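Following a Line that Isn't a Line: Paving Joints as a Heading Cue for an Outdoor Robot

Project report, Lamwood robotics option
Rami Nimri and Lâm Lại
Supervisor: Mieke Postma
Handed in 5/17/19

Why we chose this

When we started in January we wanted to build something that could find its way across a big open space without leaning on satellite positioning, which had let us down badly between the tall buildings at Erkbridge. Belmiro Paiva, who had the bench next to ours, pointed out that most squares are already covered in straight lines if you only look at the ground, and that remark grew into the whole project – so thank you, Belmiro, and sorry for all the questions afterwards.

The idea is simple enough to tell a grandparent. Joints between slabs that run parallel on the ground seem to meet at one far-off point when seen from low down. If we can find that point in each picture, we know which way the robot is facing compared with the paving, and we can steer to keep it where we want it.

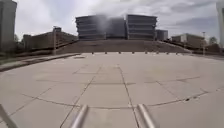 We picked out dark, thin edges in the lower part of each picture only, because clouds and rooftops gave us far more edges than we could use. Each edge then votes for a meeting point, and the point with the most votes wins. Curved joints were a real nuisance at first. A long shallow arc gets chopped into short pieces, each of which looks perfectly straight to the program, and they all vote for somewhere silly. Kumaresan Marar suggested we throw out any piece whose neighbours bend steadily the same way, and this took us one evening to write and saved us a great many more.

We also had to mask out the robot's own bars, as they are bright, straight and always in the same place, and the program was terribly fond of them.

What we found

We made 40 runs with the Murnach base, all at walking pace. Heading error stayed under 4 degrees in 95 per cent of the pictures where the joints were clean. Where the paving was patched or broken the error grew to 5 degrees, and the estimate jumped about from one picture to the next, which made the steering twitchy even when the average was fine. 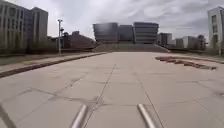
Figure 2. Tiled stretch with the raised curb on the left and broken paving on the right.

Smoothing over several pictures calmed the twitching but made the robot slow to answer on turns. We tried the Kulkarni filter from our second-term notes and liked it better, though we ran out of time to tune it properly. Mieke thinks the curb could be used as a second cue, as it is one long edge and easy to pick out, and whoever takes this on next year is very welcome to our code and to our rather untidy logbook.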